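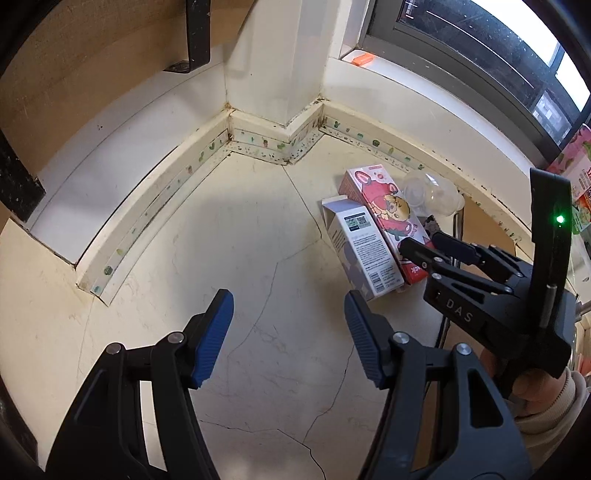

Floor pick-up by the window, second gripper going in for the pink box.

Sunday, 10.40. Both hand-held grippers on the go at last! Mali and I spent the morning on the floor job, which is just picking up packets and boxes by hand with the tools so Prendus has something decent to copy from. 35 demos so far, 17 of them mine, and my knees know about every single one.

A few things before I forget. I'm still opening the jaws far too wide before I commit (old habit from the remote rig at Flindell – you had to, the lag was dreadful). Mali goes in much narrower and her runs look tidier on playback, so I'm going to copy her.

The clear plastic tub is a worry. It's on its side and the lid catches the light from the window, and I'd like Prakash to look at how the tracking copes before we do loads more with it. Boxes first, tub later, I think.

Threw out 2 runs where I bumped Mali's gripper with mine. Lajos reckons we should keep them in a separate folder as bad examples – fine by me, as long as they're labelled!

To do: charge both tools, ask Anil whether he wants left-handed runs as well, and swap the cartons round after lunch.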